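Cell Maintenance Technician (Two-Arm Work Cells)
Grustalport — Wodanholm site
Full time, second shift, start in March

Grustalport is hiring one technician to look after the two-arm cells at Wodanholm. The job covers mechanical upkeep, cabling, calibration checks and first-line fault finding. It does not include writing control software, although the technician will run the software group's test scripts and report what they return.

The technician reports to Olga Insaurralde, cell maintenance lead.

About the cells

Each cell is an aluminum extrusion enclosure with patterned panels on the walls and two arms on pedestals at the front. Both pedestals bolt to mounting plates on a common base rail. The arms share one tabletop and their reach overlaps over the middle of it, so a small shift at either plate shows up as a large error where the grippers meet. Most unplanned stops in the past year came down to plate bolts, cable wear at the shoulder, or a joint that had lost its zero.

Cells are numbered in the Plornine maintenance log. Cell 4 has the longest record, with 2,097 logged hours since its last full teardown, and is the one new technicians train on.

Duties

Daily
Check the mounting plate bolts against their paint marks. Re-torque and re-mark any bolt that has moved.
Inspect the arm cables from shoulder to wrist for chafing, kinks and pulled strain relief. Move both arms through the full joint range while watching the slack.
Confirm that the green joint markers are present, clean and flat. Replace any marker that has lifted at the edge.
Clear loose tools and parts from the tabletop and the base rail before handing the cell back to the operators.

Weekly
Run the zero check on both arms and enter the offsets in Plornine.
Run the meeting-point test, in which the two grippers are brought together over the table at 100 positions. A cell passes at 98 or better. Below that, it is locked out and the plates are checked first.
Check the connectors on the motor units below the rail. Reseat by hand only, with power off.

As needed
Swap grippers, wrist assemblies and cable runs.
Square up the enclosure after a panel or post has been removed.
Set out the test items for the pick routine and put the basket back on its reference position.
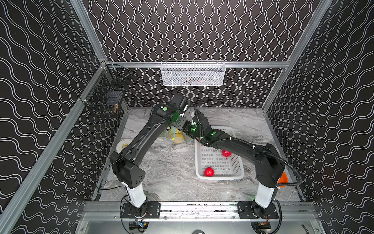 Required

Two years of hands-on work with industrial or laboratory robots, CNC machines or comparable motion equipment.
Able to read a wiring diagram and trace a fault with a multimeter.
Comfortable with metric fasteners and torque tools.
Lockout/tagout training, or willingness to complete it in the first two weeks.
Clear written notes. The log is read by three shifts, and an entry such as "fixed arm" will be sent back.
Able to kneel and work below the base rail for short periods.

Useful but not required

Experience with dual-arm calibration.
Crimping and sleeving of small-gauge motor leads.
Basic command line use.
Familiarity with Zapata torque drivers — the site uses no others, and training is given on the first day.

Hours and conditions

Second shift runs from 2:30 p.m. to 11:00 p.m. with a paid meal break. The technician is on call one week in six. Call-outs are paid at a minimum of three hours, including travel.

The cell hall is climate controlled. Safety shoes are required and are reimbursed once a year. Loose sleeves, lanyards and rings are not allowed inside an enclosure at any time, powered or not.

Training lasts four weeks. During the first two, the technician works alongside the current second-shift technician on Cell 4. In the third and fourth, the technician takes the daily and weekly checks alone and the entries are reviewed the next morning. Gripper swaps and cable replacement are signed off separately.

How to apply

Send a resume and a one-page description of a fault you traced and repaired. State what the machine was doing, what you measured, what you ruled out and what you changed. Drawings are welcome. Cover letters are not needed.

Mark the application "Posting 607" and address it to Olga Insaurralde, Cell Maintenance, Grustalport, Wodanholm site.

Selected applicants will be asked to spend half a day on site. The visit includes a bench exercise: find and correct two faults on a de-energized arm, then write the log entry. Applicants are paid for the half day whether or not an offer follows.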